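Keeping the writing corner going when the house is against you

I moved my writing desk into the kitchen in March and I have been meaning to write this up ever since. The spare room got too cold, the dining table kept getting eaten off, and I had 154 pages of a second draft to get through. So the kitchen corner it was. These are the things that have helped me keep at it, in no order at all.

Write before the dishes. I used to clean up first and then sit down, and by then I was done for the day. Now the plates go in the sink with hot water and a squirt of soap, and I get my 50 minutes in. They wash easier after a soak anyway!

Use the oven timer, the one on the stove. Your phone has a timer too, but it also has everything else on it. When the stove beeps you have to stand up to shut it off, and my back likes that a lot more than I do.

Print your pages single-sided and keep them in a baking pan. I'm serious. A 9 x 13 holds a whole manuscript flat, it has sides, and you can slide it on top of the fridge when company comes. Mine is an old Sawatzky with a scorched corner that I'd never bake in again. 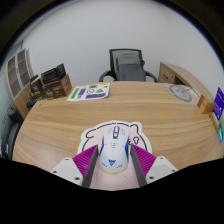 White mouse with blue and yellow trim.

Pencil smudges on a painted table come off with a damp cloth and a little baking soda. Go easy and try it underneath first (I took the shine off one spot near the window and I look at it every single morning). For ink, get to it fast with rubbing alcohol on a cotton ball. On bare wood I'd leave it alone and put a coaster over it.

Tape your outline inside a cupboard door. I have all 14 chapters of mine inside the one with the coffee mugs, so I see it when I want coffee, and I want coffee constantly. Blue painter's tape peels off clean. The clear kind took some varnish with it.

Somebody asked me what to do about crumbs in the keyboard. Turn it off or unplug it, tip it over the trash, tap the back, then go between the keys with a dry pastry brush. Keep that brush for the desk and buy another one for pie crust. 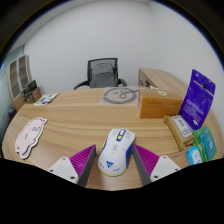
Mouse on a wood-grain desk.

A few small ones that don't need a whole paragraph:

Clothespins hold a stack of pages better than paper clips, and they don't leave dents.

Rice in an old sock, a minute in the microwave, good for a sore wrist. Plain cotton socks only, and stay in the room with it.

Freeze soup in single bowls the week before a deadline. I did lentil last time and was sick of it by Wednesday, so maybe make two kinds.

Save the file before you answer the door. I lost 295 words to a man selling gutters and they were good ones, too.

I still haven't fixed chapter nine. There's a pot of beans on and I've got until it boils.

Posted 13 October 2018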